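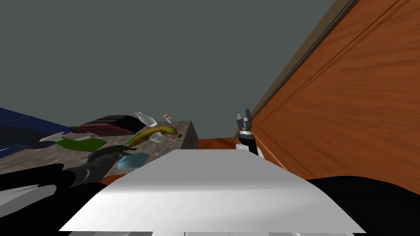
White surface, gray wall, wood-grain cabinet panel on the right.

Jan 1, 2020

Happy new year to me, I'm spending it with running back data. Picked up the carry model again, the one that's supposed to tell us which backs are wearing down before the box score does. Krystyna Ziółkowski sent over the cleaned play log last night (bless her) and it has more than 3000 carries in it, so no more excuses about sample size!

First run was junk. Daher came out as the freshest back in the whole set, and he'd missed half the season with a hamstring. I was counting weeks off as rest and nothing else. Added a flag for injury weeks and reran – he dropped to a much more believable spot, right behind Unwood.

Unwood is the fun one. 116 carries, 337 yards, so a bit under three a pop, and everybody at Lalimgate wants him benched. But his yards after contact hardly move from August camp to the end of the log. I think it's the line. Need to split his runs by direction before I say that out loud to anyone.

Also tried dropping backs with under 5 carries in a game. Made the curves smoother, but it throws out nearly all the third-down guys, Eso included, and those are the ones the coaches keep asking about. Put them back in.

Krystyna – is the snap count column offense only? Some of the totals look high to me. Haven't touched it yet.

Next: direction split, then catches.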